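The Hands at Truven

By the nineteenth try Noemi Caruso had stopped apologizing to the robot.

"You're squeezing," said her uncle Thomas from the other bench. "You always squeeze right before you get there."

"I'm excited!"

"Well, it'll learn that too."

And that was the part she loved, that it really would! Every wobble she put into the handles traveled down the cable and came out in the arm, and the arm kept it. Truven took in old office computers from all over Zustodville, 2272 of them in the June load alone, and someone had to show the machine how to reach inside one without wrecking it. For nine days that someone had been Noemi, sixteen years old and paid in lunch from Gentile, the sandwich place on Prendon Street.

She rolled her shoulders and took hold again. On her screen the Dell's green board came up close, with the socket shining in the middle of it and the finger hanging out over the slots.
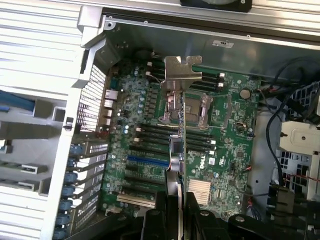
"Slow," Thomas said. "Slower than you'd do it yourself."

She breathed out and let her wrists go soft, the way she did when she was lifting a sleeping cat (she had practiced on the cat, and the cat had been very patient). The handles hummed against her palms. Somewhere past the lamp a motor ticked, and she could feel it, this big strong thing waiting to be told how gentle to be.

"Eighty of these and it goes solo," said Thomas.

"Can I do all eighty?"

He laughed and pushed half his sandwich across the bench. She didn't look at it. She was already pressing record for number twenty.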